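# Huvivmont Trek Duffel Rental - 22 lb porter limit

Add-on for the Gallumer and Bernley lodge treks.
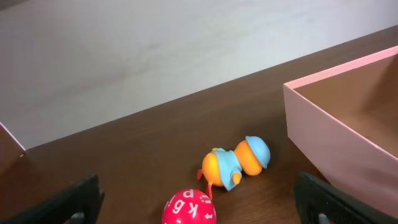 Rent it with your trip or on its own. Holds up to 22 lb, which is the porter weight limit on both routes, so dont pack past it. Daypack not included - you carry that yourself.

**Whats in the rental**
- Duffel, 2 end handles, shoulder straps
- Rain cover
- 2 dry sacks (one for the sleeping bag, one for clothes)
- Luggage tag, fill in before you hand it over

**Price:** $19 per trek, any length. Private departures - no charge, already in your rate.

**Pickup:** Etim office, the evening before you start. Thursday departures pick up at the hotel briefing instead. Return it to your guide on the last day, muddy is fine.

Lost tag or torn strap, tell the guide right away and we'll swap the bag at the next lodge if theres one there.

June is busy, reserve when you pay the deposit. Sleeping bags and poles are rented seperately.

Questions on sizes or late pickup: ask for Asabe Isah at the Etim office.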